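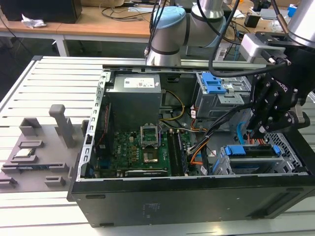

Unit 4: Inside the desktop case
Hardware Maintenance, Tuesday group. Tutor: Štefánia Šťastný

Before you start
Shut the machine down, switch off at the wall and pull the mains lead. Hold the power button in for a few seconds. Lay the tower on its side, take off the side panel and put the screws in a pot. Wear your wrist strap.

Finding your way round
The power supply is the metal box with the rating label. Copy the wattage into your Studus workbook. Next find the processor socket. The metal bracket round it lifts on a lever and must never be forced. The memory slots are beside the socket. Do not touch the contacts inside the socket, as they bend easily and cannot be straightened in class.

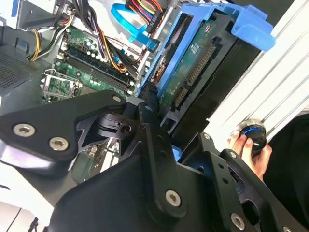
Drives are the part most people get to remove this week. Each one needs two connections, power and data, and both come off before the drive moves. The data lead here is the bright blue SATA cable; hold it by the plug and pull straight. The hard disk sits in a blue plastic caddy, and its green circuit board is on show, so handle the drive by its sides. Put it down on the anti-static mat and nowhere else.

Write up
1. Sketch the board and label the socket, memory slots and expansion slot.
2. List every cable you unplugged, in order.
3. Note the capacity printed on your drive.

The write-up is marked out of 40. Hand it to Jihad Khasawneh or upload it under task code 3803.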